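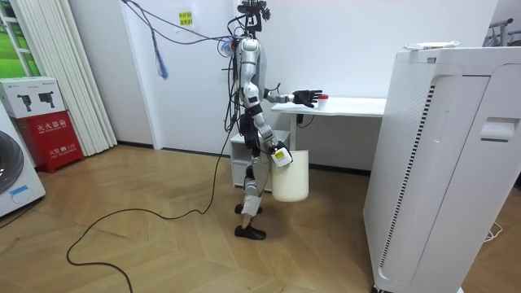 Page last changed: December, by R. Varela (one name corrected in item 2)

Search minutes Type a word Go
3 min read

Minutes of the meeting on the open day at Jarkham

Present: Rocío Varela (chair), Kwok-wai Hung, Itzel Magaña, Wenceslao Esquivel (minutes)
Apologies: Uriel Ibarra

1. Minutes of the previous meeting
Accepted with no changes. The question of parking is moved to item 5.

2. Report on the visit
Kwok-wai reported on the demonstration which our group attended at Jarkham. The visitors were received by Ms. Østergaard, who explained the program of the afternoon. The group saw the humanoid robot at the white desk, with one hand open near the small cup with the red lid and a bucket held in the other hand. Kwok-wai found it useful that the two arms were shown together, as our own members ask mostly about jobs where a person has to hold one thing and reach for another.

Itzel asked if the cable on the floor would be there also on the open day. Kwok-wai answered that the robot is shown with its cables, both the overhead ones and the long one from the back. It was agreed that visitors must stay on the window side and that a line of tape will be put on the parquet. Wenceslao will ask Jarkham which tape does not damage the wood.

Itzel wished it to be noted that the explanation was a little fast for persons who do not work in this field. She proposes that the speaker stops after each task and takes questions. Agreed.

3. Program of the open day
The chair presented the draft. Doors open at 10 in the morning. The following was decided:

- Short welcome by the chair, in the entrance hall.
- Groups go in to the demonstration one after the other. No group enters before the one before it has left.
- The tasks will be with the cup and with the bucket. Kwok-wai asked for a third task with folded towels. Jarkham has not confirmed this and it will not be printed in the program.
- Children must be with an adult at all times.
- Photographs are allowed, but without flash.

Uriel had sent a written comment that the talk by Stinano should come before the demonstration. After some discussion the members preferred to keep it after, so that people have already seen the robot when they hear the talk. Itzel did not agree and asked that this be written down.

4. Costs and printing
Plorard has given a price for the leaflets. For 1,000 copies the price per leaflet is clearly higher than for 2,000, so the larger number will be ordered. The text must be with the printer before the end of the month. Rocío will check the spelling of all names, because last year there were two mistakes on the front page.

The chair reminded that the money for the open day is 2,000 dollars in total, including printing and drinks. Wenceslao will send the members a new list of costs.

5. Other matters
Parking: visitors can use the places behind the building. Itzel will write to the neighbors.
Kwok-wai offered to write a short text on the visit for the newsletter. Accepted with thanks.

6. Next meeting
Same room, at 5:30 in the afternoon. Rocío will send the date by e-mail when Uriel is back.

The meeting was closed at 6:50 p.m.

Minutes written by Wenceslao Esquivel, read and approved by Rocío Varela

Contact | © Open Day Working Group | Back to top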